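Wer einen Greifer kauft, kauft die Finger mit

Als Eirini Gavalas mir im Januar unseren Haushaltsplan hinlegte, stand da eine einzige Zeile: Greifer, 2.170 Euro. Ich mag solche knappen Pläne ja sehr, aber bei Stoffen werde ich inzwischen doch ein bisschen umständlich.

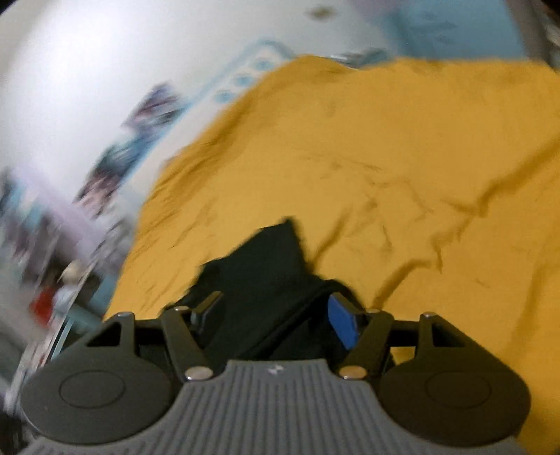

Denn die Finger gehören für mich auf eine eigene Zeile, und zwar von Anfang an – dazu Beläge und Ersatzteile, rund 300 Euro im Jahr, lieber großzügig gerechnet als knapp.
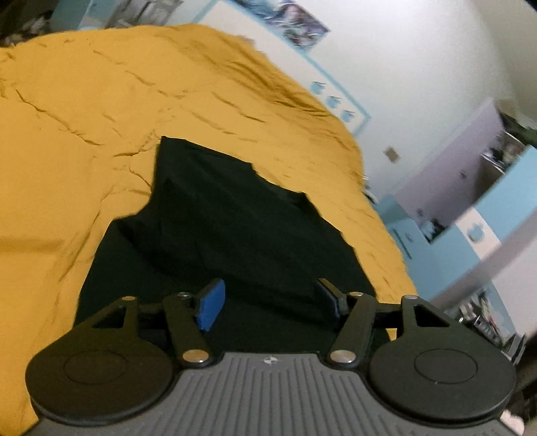
Beim Planen fragt man gern zuerst nach der Traglast, und ich verstehe das gut, ich habe es selbst lange so gemacht. Ein schwarzes Kleidungsstück, wohl ein T-Shirt, auf einer senfgelben Bettdecke wiegt aber fast nichts. Schwierig sind die weichen Falten, und an die kommen eben nur die beiden blauen Spitzen heran. Also, liebe Eirini: lieber ein Greifer weniger und dafür ein ordentlicher Vorrat an Fingern!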